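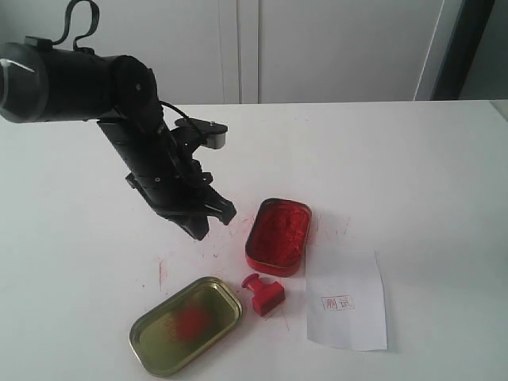 Black robotic arm over a white tabletop

About Esbridge Cricket Academy

Esbridge Cricket Academy teaches cricket to children and adults, from the first time holding a bat until league level. We are open all the year. In summer we are on the grass at Mangundap Park, and when the weather becomes bad we move to our indoor hall on Dulari Road.

The academy was started by Colton Girard and Reiko Amano. Colton played club cricket as an opening batsman for many seasons and then worked as a coach for junior teams. Reiko came to cricket from softball. She was a catcher, and she still says that keeping wicket is the best place on the field because you see every ball. They met when both were helping at the same summer camp, where there was one bag of equipment for all the children and the pads were too big for most of them. The next spring they rented a hall in the evenings and put up two nets.

In the first months we had few players, mostly brothers and sisters and cousins of each other. Parents sat on the side and some of them asked if they could also try. This is how the adult group began, and it is now our largest group in the winter.

How we teach

A session takes 90 minutes. We begin with running and catching, because in our opinion many players in this country come to cricket late and their fielding is weaker than their batting. After this the group goes to the nets. Every player bats and every player bowls, also those who tell us that they are only batsmen.

We keep the net groups small, with at most 6 players for one coach. A beginner who waits a long time for his turn learns very little, and he also gets cold.

With young bowlers we are careful. Fast bowling is hard for the back and the knees, so we write down how many overs each junior bowls in a week, and this includes the overs for the school or for another club. Please tell us about these matches. Some parents find us too strict about it – we prefer this to a young player who must rest for a whole season.

We do not try to make all players look the same. If somebody has an unusual grip and he hits the ball well, we leave the grip alone. What we correct is the head position, the balance, and the habit of moving the back foot away toward square leg when the ball is fast. The last one takes patience, and we start it with a soft ball.

Our groups

First Overs is for children who have not played before. They use a soft ball and plastic bats, and they do not need to bring anything except sports shoes and water.

The Junior Squad is for players who are ready for the hard ball. Colton decides together with the family when the time is right. A helmet is required for batting and for wicketkeeping up to the stumps, and we have helmets to lend.

The Women's and Girls' Group is led by Reiko. It has its own time in the hall, and in summer it plays friendly matches against other clubs in the region. New players can join in any month.

Adult Nets is in the evening, from 7:30. You can come every week or only sometimes. The level is mixed. There are people who played as children in another country and did not touch a bat for twenty years, and there are people who saw one match on television and became curious.

The hall and the ground

The indoor hall has a synthetic surface and changing rooms. The entrance is at the back of the building, next to the parking area. The heating is not strong, so please bring a sweater for the winter months.

At Mangundap Park we share the field with a soccer club. The pitch is matting over concrete, which gives more bounce than many visitors expect. We prepare the outfield ourselves in April, and help from families on this morning is always welcome. Reiko makes the tea.

Zernix League

Since our third season we have a team in the Zernix League, a local competition with matches of twenty overs. We finished last in the first year and in the middle of the table in the next. The selection for this team is made by the two coaches, and players who come regularly to training have the advantage. We explain our selection to everybody who asks. Not every player agrees with us after the explanation, but the discussion is usually a good one.

Fees and trial sessions

The first session is free in all groups. After this you can pay for one session or for a full term. Brothers and sisters pay a lower price. If the fee is difficult for your family, please speak with Reiko and we will look for a solution. This conversation stays private.

To arrange a trial session, please write to us with the contact form and tell us the age of the player and if he or she has played before. We answer within a few days – during the summer camp it can take a little longer.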